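Thursday, July 11, 2019

So the arms have been at Landstead since March, and people keep asking me if I've been replaced yet. My aunt asks every single Sunday! I figured I'd write it all down once and then just send everybody the link.

Quick background if you're new to this blog. I work in the repack department, where phones that come back from stores get checked, wiped down and put back in their boxes. Tray, phone, leaflets, lid, sticker, next. I've done it for 2 years on the day shift with Awuor Magesa and Brian Kirui (hi Brian, I know you read this at lunch). On a good day I'd get through 132 boxes, and by the last hour my thumbs would be done. If you've never pressed phones into trays all day, it's the thumbs that go first, then the neck.

Then Harsh Yadav from the office called us all in and told us the company was trying out a pair of robot arms. He had slides and everything. I remember Awuor folding her arms at slide one and keeping them folded until the coffee came out. She wanted to know whose hours were getting cut, and he said none this year, and she said "this year" back to him very slowly.

I won't pretend I wasn't worried too. I went home and looked at job listings that night and got as far as saving two of them.

What we ended up with is a lot smaller than I was picturing. I was thinking car factory, sparks, yellow cage. It's two skinny silver arms at a table by the window, and for the first few weeks they mostly learned how to deal with one phone and one tray.

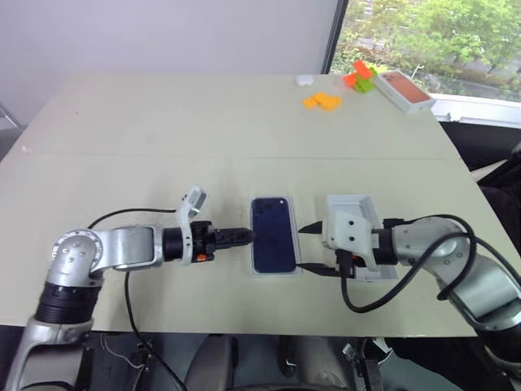 Both arms closing in on a phone in its tray, box at the ready on the right.

The part that surprised me is how much of my job is now explaining my job. How do you know the phone is seated right? Well, you feel it. OK, but what do you feel? I had to stand there pushing phones in and out of trays trying to put it into words, and I felt pretty silly, and then after a while I felt kind of smart. Faraji Makokha, who runs the setup, writes it all down in a notebook. He's up to 22 pages of notes from me and Awuor, and he asked if we'd be OK with our names on the front. Awuor said hers had better be first.

The pay thing is still a sore spot. We're doing training work on packing wages, and Brian brought it up at the June meeting and got a "we'll look into it." I'm putting that here so there's a record somewhere. If the arms get better because of what we know, I think that should show up on a paycheck, and I've told Harsh so to his face.

On the other hand, my thumbs feel great. I'm at the packing bench for half the shift now and with the arms for the other half, and I've started knitting again in the evenings, which I'd pretty much given up on. The green cardigan is back in action! One sleeve to go.

Saved listings are still saved, by the way. I haven't deleted them, but I haven't opened them since April either. Next post will be the cardigan if I can get the neckline to behave.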